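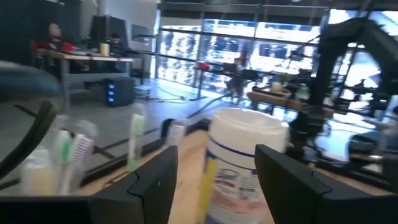 Disinfecting wipes in the white-lidded tub, with the toothbrushes on the wooden table

Hartley Surface Wipes, tub of 100
Item 2959

I've been selling these since October and they've already overtaken the sprays, which surprised me a bit (I'm a spray person, always have been). They're a plain, sturdy disinfecting wipe in an upright tub that takes up hardly any room next to the basin. You flip the lid, pull one up through the slot, snap it shut again and off you go!

I use mine for taps, the light pull, the toilet handle and the shelf where the toothbrushes live – you know the sort of gunk that builds up under a brush holder, dried toothpaste mostly. One wipe does the whole shelf in our house. Please don't use them on the toothbrushes themselves, though. I do get asked! Rinse those under the tap and let them stand upright to dry, then wipe the shelf while they're out of the way, and go over it with plain water before you put them back.

On wood, go gently. A sealed table is fine with a quick once-over and a dry cloth after, but I wouldn't leave a wet wipe sitting on it. Waxed or oiled wood, I'd say no.

The smell is faint and a bit lemony and goes off quickly. Tracey Entwistle, who buys them for the holiday lets at Murville, wanted them stronger, and Corina in our packing room can't stand them any stronger, so there you are, make of that what you will.

Keep the lid pressed down properly or the top few dry out. Bin them after use, never flush them, and keep the tub out of reach of little ones.

Sold singly or in a box of 2. Refill pouches are item 636 and fit the same tub. Order by 10th December if you'd like them before Christmas – anything after that goes out in the New Year.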